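Wrist camera view for dish rack demos: drop the ones where the cup ends up tilted?

Rainer Wiegand
Posted March 21, 2023

I'm recording teleoperated demonstrations of loading a dish rack, 46 so far, wrist camera only, logged at 10 Hz. The policy is meant to place cups and bowls between the pegs. In a fair number of episodes the item ends up leaning on the side wall of the rack. Do I delete those, relabel them, or keep them as they are? The success flag is set by hand at the end of each episode.

Ottmar Ruppert

Keep them, but don't flag them as successes unless leaning is an acceptable end state for you. Write that rule down before you label anything else. We changed ours halfway through the Horkberg set and had to go back over 3,217 episodes.

Keep the final 8 frames after release too. If you trim at gripper open, the labeler can't tell whether the item settled or slid. Vary the start pose of the rack between episodes, and leave the plates in for part of the set so the policy sees occupied slots.

skesau

just delete them, bad demos in = bad policy out

Bornik

Deleting everything leaves you with no recovery data. Split them: if the operator regrasped and fixed the placement, keep the whole episode and mark the regrasp. If not, store it as a failure. Mine from the wrist view, which I store as a failure:
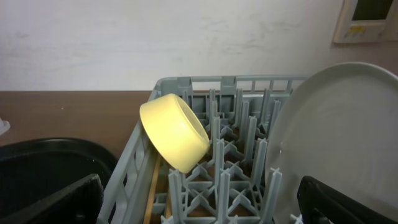
Yellow item tilted against the left wall of the rack, plate upright at right.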